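Stop Moving the Base

Home robot builders spend most of their money on joints and most of their evenings on software. The part that decides whether either pays off is the part everyone treats as furniture: whatever the arms are bolted to, and whatever that is standing on. I want to argue that for a two-arm table build, the mounting geometry should be the first thing fixed, written down and frozen, before a single motion is recorded. Most of the public build logs I read do it last, if at all.

My own position comes from a shared workshop in Prisorville, where I have had bench space for a little under two years. The build is a pair of arms for handling clothes on a table. The target task is modest. Take a garment out of a heap, flatten it, fold it, put it on a stack. I have been through two versions of the mechanics and three of the mounting, and only the mounting changes made a difference I could measure.

The first version used two separate base plates with a clamp each. The appeal is obvious. You can slide the arms apart for a big shirt and together for a sock. You can take one home. It also means that the transform between the left arm and the right arm is a new number every time anybody touches a clamp, and in a shared shop somebody touches a clamp every day. I recalibrated constantly and still had a disagreement between the arms that grew with reach. A rotation of one degree at the base is a little over 8 mm of sideways error at half a meter. Cloth will forgive 8 mm in the middle of a panel. It will not forgive it at a hem, where the whole grasp is a fold of fabric narrower than that.

The usual reply is that a learned policy absorbs this kind of error, because it closes the loop through cameras on the grippers. I used to make that argument myself. Cameras at the wrist do correct a lot of the last few centimeters for one arm working alone. They do much less for two arms that have to hold the same piece of cloth under light tension. During the stretch, each wrist camera sees a patch of fabric at close range and very little of the other gripper. What keeps the tension reasonable is the distance between two tool points, and that distance is computed through the bases. If the bases have moved since the demonstrations were recorded, the policy is pulling to a length that no longer exists.

The cost is easy to underestimate because it shows up in the data, where it looks like noise. I recorded 2751 demonstrations on the clamped setup toward a goal of 3000. I stopped when I sorted them by date and plotted the closing position of the right gripper against the seam it was supposed to be holding. The points fell into groups, and the groups lined up with the days on which the clamps had been reset. I had built a fairly expensive instrument for detecting when other people needed the bench. I kept a fraction of that set for pretraining and discarded the rest.

The second version used one wooden board with both arms screwed into it. This was better for exactly as long as the weather held. The board took a bow over the winter, and both arms leaned very slightly inward. The two-arm distance was off at table height and off by a different amount twenty centimeters up, so no single correction covered it.

The third version is a rail with the arms at fixed stations. It is low, dark and dull, and I have not adjusted it since it went in.

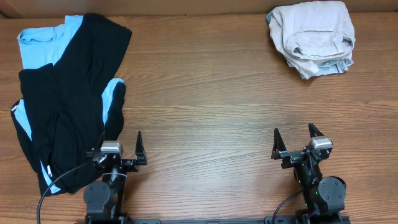

What a frozen base buys

The first gain is that a calibration becomes an asset. Mine takes 20 minutes with a printed target. When the bases could move, that was a daily charge, and I skipped it on days I was short of time, which were the days I recorded the sloppiest demonstrations. With a rail, I run it after a hard collision or a motor swap. In between, I run a short check that touches each gripper to two marks and compares the readings with the stored ones. If the check passes, I start work.

The second gain is that failures can be assigned to a cause. A missed grasp on a dark garment used to have four explanations: base shift, joint backlash, camera bracket, perception. With the base out of the list, the others can be tested one at a time. I learned that way that my black clothes were a lighting problem. Folds in black fabric gave the cameras very little edge contrast, and the policy was picking by outline alone. A dark piece tangled with a lighter one was worse, because the lighter cloth supplied the only strong edges in the heap and the gripper went there whether or not that was the piece to lift. I moved a lamp. Under the clamped setup I would have spent a week on the kinematics.

The third gain is cable routing, a subject on which home builders are almost uniformly careless. A loop of cable that is long enough for every base position is too long for all of them. Once the positions are fixed, the slack can be cut to the real range of motion plus a margin. I will concede that I have not finished this job. Cable lying across the work surface is a hazard to the cloth and to the data, as a gripper closing on a sleeve will sooner or later take the cable with it. It should be lifted and guided from behind the shoulder. Most of us get to it after the first snag.

The objections

There are three that deserve an answer.

One is workspace. A fixed spacing is a compromise, and mine is poor at the outer corners of the table. Anything parked up near the far right, for instance a folded bundle of trousers or shorts, sits where the arm is nearly straight and has little control over wrist angle. A movable base would fix that. So does putting the stack closer, which costs nothing. I think builders reach for adjustability because it postpones the question of where things go. The layout of the table is part of the machine. There should be a region for unsorted clothes, a clear region for flattening, and a region for finished work, and the arms should be placed for those three regions and no others.

The next is cost. A straight length of rail with accurately drilled stations costs more than two clamps and a board. I paid the Skavasberg metal shop for 20 tapped holes, of which I use fewer than half, and the bill was larger than for one of my joint motors. Against that I set a discarded set of demonstrations that took most of a season of evenings. People who would never record with a loose camera bracket will record with a loose base, and I can only put it down to the bracket being visibly small and fragile while the base looks like something that stays where it is.

The last is philosophical, and it is the one I take most seriously. It says that a home robot which only works on a calibrated rail is a laboratory machine in a smaller room, and that the honest goal is a system that tolerates being shoved around a kitchen table. I agree with the goal. I disagree with the order. Robustness to base position is a property you train for by varying the base position deliberately, over known offsets, with each offset logged next to the episode. Accidental variation gives you none of that. The offsets are unknown, they cluster on arbitrary days, and they are mixed in with every other change made on those days. Start rigid, measure how well the task can be done, and then add disturbance in amounts you can state.

The Reinholz plans, which circulate in our shop as a stack of printouts and which a lot of first builds are copied from, get this backward. They specify gripper finger length to the tenth of a millimeter and leave the mounting as "secure to a suitable surface." The Nastach variant adds a base plate and still says nothing about the relation between the two plates. I would like the next revision of either to open with a page on the rail: its length, its flatness, the station spacing, the bolt torque, and a simple test for whether it has moved. Everything later in the document depends on that page, including the finger length.

Some practical values, for anyone about to drill. Choose the spacing by laying your largest garment flat and marking where the two grasps fall on its widest fold, then place the stations a little inside those marks. Bolt the rail to the table at the ends and in the center. Scribe a line on the table along the rail's edge so that any slip shows at a glance. Tighten in December and check again when the heating goes off, if the table is solid wood. Write the date of the last calibration on tape and stick it to the rail, and record nothing on a day when the tape is missing.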